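Teleoperating two arms in simulation: notes after the first 300 demos

I spent most of September collecting demonstrations for a pick task in simulation, and the part that took the longest was the mapping between my hands and the arms. The policy training was a weekend job by comparison.

The setup at my end is simple. I hold two controllers. Each one drives the gripper pose of one arm, and an inverse kinematics solver fills in the joints. The trigger closes the fingers. A foot pedal acts as a clutch: while it is down, my hands can move without the arms following. The collection software is a small in-house tool we call Kong, which reads the controllers, steps the simulator and writes out joint positions, gripper commands and camera views at 40 Hz.

My first version used absolute position mapping. Controller at chest height meant gripper at the matching height over the table. It felt natural for ten minutes and then my shoulders gave out. It also made fine work near the tabletop poor, as any tremor in my hand went straight into the fingers.
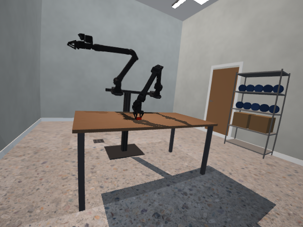
The second version used relative mapping with a scale factor of 2, so the hand travels twice as far as the gripper does. Reaching across the workspace now takes several presses of the clutch, but the last few inches before a grasp are much steadier. I kept this one.

The clutch introduced its own problem. Every press leaves a pause in the recording, and a policy trained on those pauses learns to stop in midair. Malsha Gamage, who runs the training side at Fuvbridge, spotted it in the action plots before I noticed it in the rollouts. We now log the clutch state as a separate channel and drop those steps before training.

Some numbers. Of the 300 episodes, I threw out 29. Most of the rejects were failed grasps where I had pushed the object away and chased it. A few were solver flips, where the elbow jumps to its other solution near the edge of the reach. I kept episodes with a missed first grasp and a clean second attempt, as those teach recovery.

Other things I changed along the way:

Orientation is not scaled, only position. Scaled rotation made me lose track of which way the fingers pointed.

The solver now has a mild preference for the current elbow posture. This removed nearly all of the flips.

Each episode ends on a button press. The automatic success check was ending recordings before the lift was complete.

Next is the same task with a handover between the arms, which will need both controllers moving at once. I have tried it a few times and my off hand is bad at it. The Kong config and the clutch filter script will go up on the Fuvbridge page once I have cleaned out the hard-coded paths.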